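How I Cook a Pot of Dried Beans

Print this page | E-mail to a friend

I grew up on canned beans and didn't touch a bag of dried ones until I moved to Gerville, where the corner market sells them out of big bins for next to nothing. My first pot was awful (crunchy in the middle, mush on the outside) but I've made them nearly every week since and I've got it down to a routine!

Start the night before. Spread the beans on a baking sheet and pick out any pebbles or shriveled ones, then rinse them well in a colander. Put them in your biggest bowl and cover with cold water by a good 4 inches — they drink up more than you'd think. Leave them on the counter for 12 hours if the kitchen is cool, or in the fridge if it's summer.

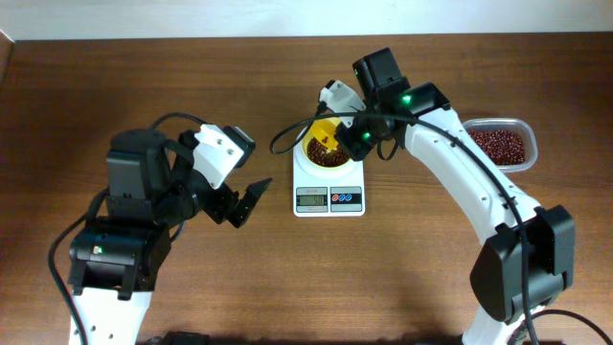

Salt is where people argue. My neighbors in Besanley swear it makes the skins tough, and I've salted the soaking water for years and never had a tough bean yet. I go by weight for all of it now, with the bowl of beans right on a digital kitchen scale, and I use 2 percent of the dry weight in salt. Remember to zero the scale with the empty bowl on it first. I forgot once and we drank a lot of water that evening.

Next day, drain, rinse, and tip everything into a heavy pot with fresh water, half an onion and a bay leaf. Boil hard for ten minutes, skim the foam, then turn it way down and put the lid on crooked. Start tasting after forty-five minutes. Older beans can take roughly two hours, so don't plan dinner too tightly. Add tomatoes or vinegar only when the beans are soft.

Let them cool in their own broth, and freeze what you won't eat in a few days. I leave some room at the top of each tub.

Comments

vergara_kitchen: Do you soak black beans too? Mine turn gray.

Reply from the author: I skip it for black beans and just cook them longer. Much better color!

potluckmom: Tried the salted soak, skins came out really tender. Thanks!

Print this page | E-mail to a friend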